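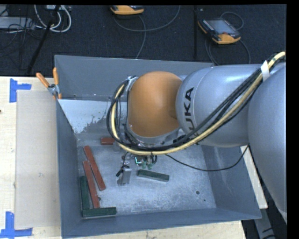
July, bin bench, morning

Started 7:40. Goal for the day was to get the grey bin into a state where we can stop arguing about it and use it for the Urkera parts.

Emptied it and wiped the floor and walls with Drinex, two passes, then a dry rag. Most of the dark smearing lifted on the first pass. The scratches stay, obviously. I ran a fingernail across a good number of them and only three catch. Marked those on the sketch in the folder. Small parts slide over the rest without hanging up.

Holes in the floor near the one corner: the larger one will swallow the short Urkera pins, so it needs a plug. The tiny one I would leave open as a drain for cleaner. Ilze wants both closed. Left it for her to decide, she is the one who has to fish the pins out.

Coating on the sloping panel is worn and the edge of the worn patch is speckled. Pressed masking tape on it and pulled, got a few flecks on the tape. Taped the flecks into the back of this book. If it keeps shedding we will find it in the parts, so either sand and recoat or cover it with sheet. Recoating means the bin is out for at least a day and a half with curing. Sheet is quicker but makes a lip at the bottom of the slope, and parts will park against it. I am for recoating. Rear wall does not need anything.

Slide test, 10:15. Dropped parts by hand at the top of the slope, one at a time, and noted where they came to rest.

Grendinon brackets: 28 dropped, 19 reached the flat floor, the rest stopped on the slope. Nearly all the ones that stopped were on the worn side.
Urkera pins: all reached the floor. They roll, so no surprise. Two ended up at the larger hole, one of them standing in it.
Norðdahl caps: did not test, box is still in receiving.

Repeated a handful of brackets with the worn patch covered in packing tape and they went down fine. So it is the rough coating and not the angle. Do not let anyone shim the bin until the panel is done.

Weighed the full load of brackets at 587 g with the tray, tray not subtracted. Need the tray weight. Scale was drifting a little after lunch and I did not trust it enough to do more.

Also noted: loose brackets from the last batch have burrs on the long side. Some of the newer scratches in the floor could be from those. Ask whether receiving can run a file over them, or send the next box back.

Still to do
Plug for the larger hole, flush with the floor. Ilze Sproģis to say yes or no on the small one.
Sandpaper and a tin of coating, matching color if the store has it, any grey if not.
Tray weight.
Caps, when the box turns up.
More Drinex, the bottle is down to the last inch.

Afternoon, 3:50. Ilze looked at the tape flecks and agrees on recoating. She will order the coating tonight. Put the brackets back in their box and left the bin empty of parts with a note taped to the outside.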